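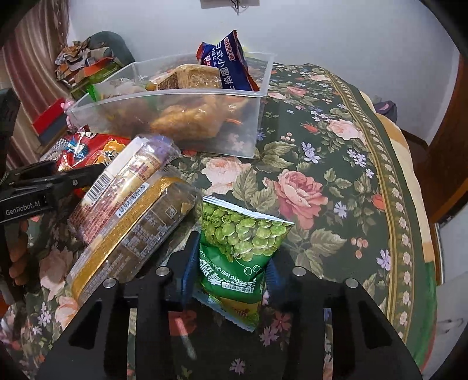
Green snack bag between the pads, clear bin behind.

Re: [noken-dev] grasp width filter on soft packets
From: Jamie Mellor
May 7, 2025

Hi Meriem, hi all,

Meriem Metwally wrote:
> The width estimate jumps as soon as the pads touch a bag. Is it
> the filter, or is the segmenter losing the edge? I get 155 bad
> frames in one episode.

Bit of both, I think! I ran your episode through the Noken replay tool last night (with tea, it's slow) and the mask keeps swallowing the flowers on the tablecloth. Pink roses next to a shiny wrapper, poor thing hasn't a chance.

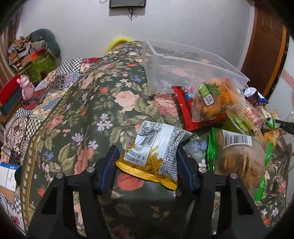
Clear film is the worst of it, as the mask either stops at the printed part or runs straight on into the cloth. I've pushed a branch called illach-mask that drops any mask that grows by over 40 pixels between frames, and holds the last good width for 2 frames. Crude, but the jumps are much smaller here.

Could you try it on your set before I tidy up the config? Ismail, your planner still reads the old topic name, so don't merge yet.

Cheers,
Jamie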